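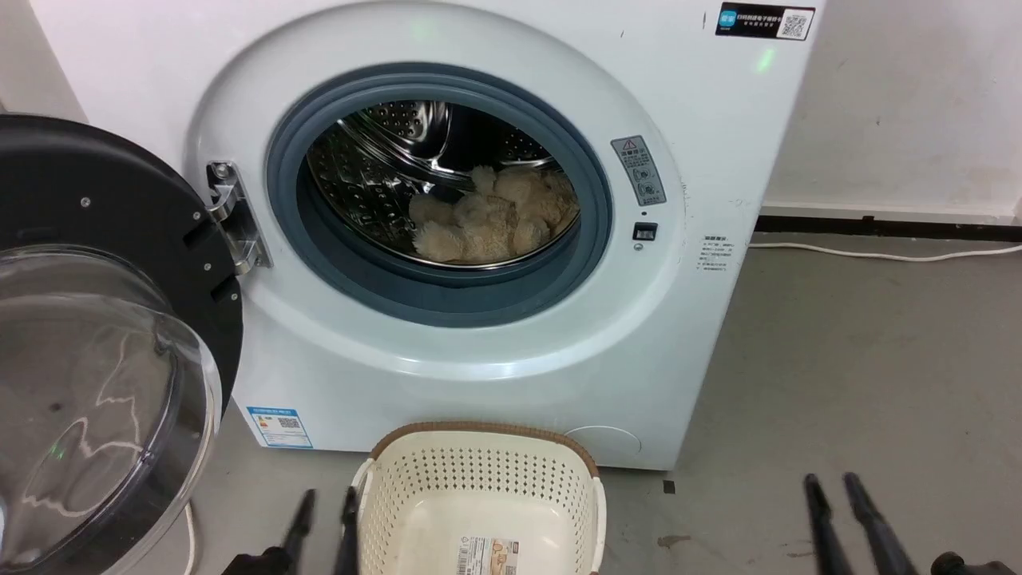 Teaching a laundry unload by remote control - how do I stop fighting the drum?
Posted by Nayara Coutinho in Home Robotics Help

Hi all! I've been teaching a two-arm robot to empty a washing machine, driving it by remote control and recording every run, and I'm having a great time with it. The plan is simple: reach in, grab the load, bring it out over the door lip, drop it in the basket. Towels went really well. Then I moved on to plush, and wow, different world. The fluffy cream and beige pile likes to settle low on the right side of the drum, right behind the lip, with one end almost against the rubber gasket. If I come in straight, the right fingers rub on the gasket. If I come in from the left, the open door is right there with that big clear bowl bulging out, and my left elbow has to go up and around it. I've got 20 good runs out of a lot of messy ones and I'd like to reach 200 before the end of June. Do I use one arm or two? And should I keep the runs where I miss the first grab and try again, or throw them out?

Wouter Verstraete
Fun task! I did a very similar one last spring with towels and stuffed toys, so here's what worked for me.

Use one arm for the reach and keep the other one out over the basket. Two arms through a round door sounds faster, but as the operator you end up watching both wrists and the fabric at once, and your motions get jerky. The policy picks up the jerkiness too! Mine would stop dead at the gasket for a couple of seconds, exactly where I used to stop and think.

For the approach, go in high through the middle of the opening, get the fingertips past the lip, and only then drop down and to the right. Close on the top of the pile. With fuzzy material you don't need a deep pinch, and a deep one tends to catch the rubber as well. Lift straight up first until you're clear of the lip, then pull back. I practiced that path with nothing in the drum until it felt boring, and my next batch of recordings was so much smoother.

The shiny drum is worth some attention too. Polished steel reflects whatever is in front of it, your own fingers included, so I recorded at different times of day with the blinds open and closed. My early set was all done at 4 in the afternoon and the robot was hopeless in the morning.

On the retries: keep them! A miss followed by a calm second grab is great material. I only delete runs where I bumped the door or lost the connection. Tag the retries when you save, though, so you can train with and without them and compare.

Roos Declercq
Just get more data. We did 400 on ours and it was fine after that.

Anouk Kramer
Wouter covered the driving, so I'll add the setup side, which made a bigger difference for me than I expected.

Move the basket a little between runs. I left mine in one place for my whole first set and the robot learned a spot on the floor - I slid the basket over by the width of a hand and it dropped a bath towel right next to it. Now I shift it every 5 runs and turn it a bit so the handles aren't always lined up the same way. Same with the load: push it left, push it to the back, spread it out, bunch it up. Give the drum a quarter turn by hand now and then so the ribs and paddle sit somewhere new.

If there's a label or a sheet of paper lying in the bottom of your basket, decide early whether it stays. I took mine out halfway through and wished I'd done that on the first run.

And swing the door fully open every time, at least for now. A half-open door is a nice second project, but mixing it in early gave me a robot that flinched away from the glass even when there was plenty of room.

Nayara Coutinho
Thank you both, this is so helpful! Tried the high approach with one arm tonight and the gasket rubbing is gone on most runs. Going to start shifting the basket tomorrow. Wouter, did you tag the retries during the run or afterward?

Wouter Verstraete
Afterward, on playback. I tried a foot pedal for it and kept hitting it by accident.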